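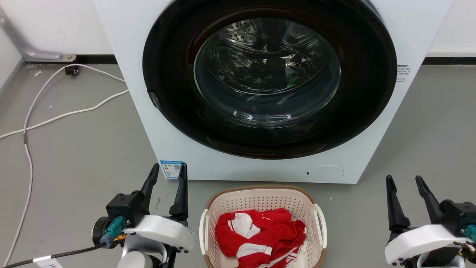
By R. Gallegos, Grirkum

PURNURVILLE, Jul 3, 2019 - People ask me one thing at every family dinner, and it's when the robot is going to do their laundry. So let me answer it in a press release, which my colleagues at Grirkum have kindly agreed to let me write myself. Not yet! But we've got numbers now, and today we're putting them all out there.

The project is called Rundgate. It's a two-armed robot, an ordinary front loader and a basket, and the job is the one you do at home without thinking: open the door, get the clothes in, close the door, and later on do it all backwards. Our test room in Purnurville has a white washer against a white wall with a pipe running along the bottom and a cable looping over the floor, and I like it that way. Real laundry rooms have pipes and cables (mine has worse).

Between November and the end of spring we ran 1,682 attempts at moving one piece of clothing from the basket to the drum. In 1,672 of them the grippers got hold of the fabric. I was thrilled with that for a day or so. Then we looked at how many went all the way through, door opened, shirt in, no sleeve hanging out, door shut again, with no help from any of us, and that number is 338. Yes, I checked it.

Picking up is the part we're good at. A crumpled striped jersey in a laundry basket gives two fingers plenty to pinch, and the robot doesn't much care which bit it grabs. After that it gets hard. Cloth changes shape the second you lift it, the sleeve you weren't watching catches on the rim of the door, and a sock left inside the drum from the last run is just a dark shape behind tinted glass. My kids can handle all of this, when they feel like it.

It's slow, too. A good run takes 2 minutes for one shirt. I timed myself on a whole basket and I'm not going to print the result.

So can machines do chores yet? Pieces of them, I'd say, with a patient person standing by. We are not selling anything and there's no waiting list. The full Rundgate results, failed runs included, are free to anyone who writes to the Grirkum press desk, and laundry rooms in Purnurville that would put up with us for an afternoon should please get in touch as well.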